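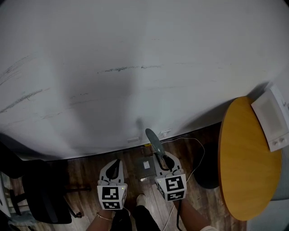
About Vallari

Vallari is a shared workshop where people build robots and small automatic machines in the evenings. We started in October with one bench and a long list of things we had been told would be easy.

We don't believe most of what is said about home robots. Jeanie McIver, who runs the place, spent years reading brochures for machines that would fold the washing, and she has yet to meet one she would leave alone with a good shirt. Members are welcome to prove her wrong. They have to do it here, on our furniture, with the rest of us watching.

What we do

Most of our work is on hand-held grippers and the plain jobs they might be good for: picking up, putting down, holding a thing still. Our main build is called Sondel. It has cost £846 so far -- more than we said it would -- and the tally is kept by the door for anyone who asks.

A task goes on our "works" list after 400 tries in a row that we'd be happy to show a stranger. The list is short. Lekex, our earlier build, never got on to it and has been taken apart for screws.

What we don't do

We don't sell robots, and we don't make films with the dull bits taken out. If you want to hear that your house will run itself by next year, plenty of firms will tell you so.

Joining

Come to an open evening and bring something half finished. Beginners are fine. Please read the battery rules first, all of them.

Page last changed December 5, 2020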